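Skaderel notebook, Monday, gone nine in the evening

Right, where were we. The hand-held one is back together after the weekend's sulk, and the short version is that the linkage is much nicer and the trigger is worse. I'll take the linkage first because I'm pleased with it.

The old pins were a sloppy fit and you could waggle the tips sideways with a thumbnail. I ordered a bag of the Warrier ones, reamed the holes by hand at the kitchen table (bits of black plastic in the butter, sorry to the household) and pressed them in with the little vice. Left side went together first time. Right side I did twice, having put the spacer on the wrong face of the bar, exactly as it says NOT to do in my own note from last time. The waggle has gone. There's still a faint click near fully closed and I think that's the spring end catching on the recess in the arm, so a dab with the file tomorrow.

Travel at the pads is now 40 mm each way from centre, measured with the cheap callipers. I wanted a bit more, but if I lengthen the inner bars the tips toe in at the end of the stroke and you pinch with the corners. Leaving it.

The trigger. I printed the new one in the Kemix stuff off the end of the reel and it has a horrible stiff start and then lets go all at once. You squeeze, nothing, nothing, and then the fingers snap shut like a mousetrap. For blocks and mugs you'd never mind. For clothes it's a pain, as you're trying to creep up on an edge and the thing lunges at it! I've eased the pivot with candle wax for now. Somebody at Allberg has half a reel of the softer grade and I'm going to beg a bit off them.

On to cloth, then. I did this lot on the bed instead of the bench. The bench is too hard and too flat and everything works on it, and then you take the gripper anywhere with some give underneath and it all goes wrong. Soft surface, a blanket that shifts about, folds that won't stay where you left them — that's what I want to know about.

Started with denim, thinking it would be the hard one. It's thick, it's springy, and it really doesn't want to fold over between two narrow tips. But the gathered band turned out to be a gift. There's a ready-made ridge all the way along it and a stitched edge for the tip to feel for, and if I come in along the gathers and keep the finger upright it gets in behind the cloth without much fuss. The smooth panel next to it is another matter altogether. On the smooth part the tip skates, and I end up ploughing the whole garment across the blanket.
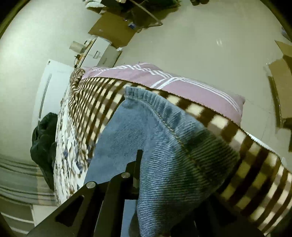 Reply pencilled in under this when I left the book at Allberg: you're pushing down far too hard, so of course it ploughs. Take the weight in your wrist, touch the cloth, back off a hair and only then close. And put something grippier on the pads before you blame the linkage again.

Fair enough, and I did have a go at the backing-off business this evening. It helps! It helps more than I'd like to admit, given how long I've spent fiddling with bar lengths. The trouble is doing it the same way twice with that trigger. When the snap comes late I've already drifted up off the cloth and the tips meet on thin air. So trigger first, and then I'll repeat the whole thing properly.

Pads: I'm on the fence. The black rubbery ones I've got on are fine on denim once they've got hold. I could try the ribbed offcuts from the drawer but they're thicker and they'd eat into the travel I've only just won back. Might do one finger ribbed and one smooth and see which side the cloth slips out of. (If anybody has tried that already, write it in here and save me an evening.)

Closes so far: the counter on the handle said 1,285 when I put the new pins in and 1,514 when I packed up. No new play in any of the joints that I can feel. The old pins had started to go by this stage, so I'm cautiously happy, though I was being gentler with it tonight. I'll check again at the weekend with the callipers and not just my thumb.

After the denim I swapped to the big teal-ish piece on the floral sheet. Much finer surface, and it lies a lot flatter, so there's less to aim at. The stitched band at the end is the obvious place to go for, same as before, but I made myself work on the middle, where there are only shallow creases. My plan was to start wide, set both tips on the cloth and drag them together so it bunches up between them. With the arms out I get in my own light, and it's surprisingly hard to tell from the shadow when a pad has touched. I need a lamp coming in from the side.

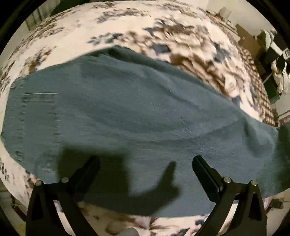

Pads wide apart over the teal cloth, neither one visibly pinching it.

Best I managed on the middle was a small tuck with the pads starting 18 mm apart. Any wider and the cloth just lies there while the tips slide over it. Any closer and there isn't enough of it between them to make a fold. I only got that by going very slowly with two hands on the grip, and I don't want to have to do that, so it goes down as a maybe.

One more thing before I forget. The left outer bar has a light rub mark on the inside face, low down, and the right hasn't. Either the left arm is printed a whisker fat or I've got the washers uneven. It doesn't bind. Have a look when it's next apart, and don't take it apart just for that, I know what I'm like.

For next time:
File the recess where the spring end catches.
Beg the softer Kemix, reprint the trigger, thicker web at the pivot.
Ribbed pad on the left finger only.
Lamp from the side.
Order more of the Warrier pins, the bag's nearly empty and the second gripper will want a full set.
Put the butter away first.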